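So I finally made it to the robot open day over in Mullville! My sister-in-law had been on at me for weeks to go, and on Saturday I gave in, drove 50 miles and paid way too much for parking. Worth it, though.

The place is called Lurkon and it's bigger than it looks from the road. There were 223 of us signed up (they had the number on a whiteboard by the coffee), so they split everybody into groups. Mine was led by Lungile Pillay, who talks fast and clearly loves her job. We started with a slow little cart named Plodton that carries boxes down a hallway, and the kids would have followed it all day.

But the kitchen was what I came for. A real sink, a real counter, and a two-armed robot working on the dishes. I got a spot near the front and stayed there way past my turn.

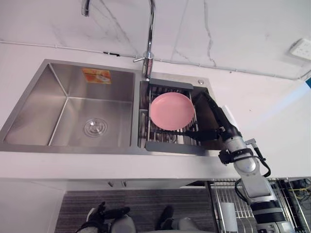 Going in for the pink plate.

I asked Lungile why a plate is such a big deal and she said it's the rim: get the fingers in at the wrong angle and you just push the thing around the rack. Which, fair enough, I do that myself with the thin ones. She wants one in her own house before she turns 70. I told her I'd take it now, carpet crumbs and all, if it would do the pans too.

They're doing another one in December and I've already put my name down. If you go, eat first, the only food was granola bars.

70 shares | 4 comments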